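Laundry With Two Kids and No Laundry Day

When our second was born I tried to keep one big laundry day. By the end of April the clean pile was on the guest bed, the dirty pile was on the bathroom floor, and my older one was going to preschool in swim shorts. I gave up on the laundry day and went over to small loads. These are the habits that have lasted.

Run one load a day and finish it. Start it before breakfast and move it to the dryer or the rack when you get back from drop-off. Fold it while the kids are in the bath. A small load takes me less than ten minutes to fold, and I can do it sitting on the bathroom stool.

Sort by child. I used to sort by color, and then I had to sort everything again by owner at the other end. Now each kid has a bag hanging on the bedroom door. One bag is one load, and it goes back into one dresser. New dark jeans and anything red get washed separately the first few times.

Check pockets at the hamper. If you leave it until you're standing at the machine with a baby on your hip, you won't do it. My son is four and he empties his own pockets into a bowl on the hallway shelf. The bowl has acorns in it most of the year.

Pin the socks. Baby socks get into the fold of the door seal and stay there. A mesh bag with a zipper works, and so does a large safety pin through each pair. Run a finger around the rubber after every load before you close up.
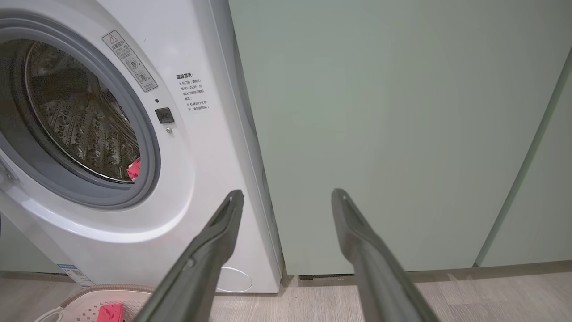
Look along the bottom of the door seal for small items.

Treat stains when the clothes come off. I keep a bar of plain laundry soap and an old toothbrush by the bathroom sink. Wet the spot with cold water, rub in the soap, brush it, and drop it in the bag. Cold water matters for milk, egg and blood. For grass I leave the soap on overnight. For tomato sauce, scrape off what you can with a spoon first and rinse from the back of the fabric.

Use less detergent. Kids' clothes came out of our wash feeling stiff, and I kept adding softener. Fedir Ivanyshyn, who repairs appliances in our neighborhood, told me to halve the detergent and skip the softener. The stiffness was gone in 2 weeks. Check your package for the dose for a small load. The scoop that comes in the box is often bigger than you need.

Wash bedding in halves. Strip one bed in the morning and the other the next morning. If a child is sick at night, layer the crib ahead of time: waterproof pad, sheet, second waterproof pad, second sheet. At 3 a.m. you pull off the top two layers and go back to bed.

Leave the door open a little between loads if you have a front loader, and wipe the seal dry. If you have a toddler who climbs or hides things, keep the laundry room door shut and use the child lock if your machine has one. Detergent goes on a high shelf with a latch, pods especially.

Let the kids do a piece of it. A two-year-old can hand you clothes from a basket. A four-year-old can match socks and put underwear in a drawer. It won't be folded, and I stopped folding underwear anyway.

Keep one "too small" box in the closet. When something comes out of the dryer and no longer fits, it goes straight in the box and never back to the dresser. When the box is full, tape it, write the size on the side, and pass it on to whoever has the next baby.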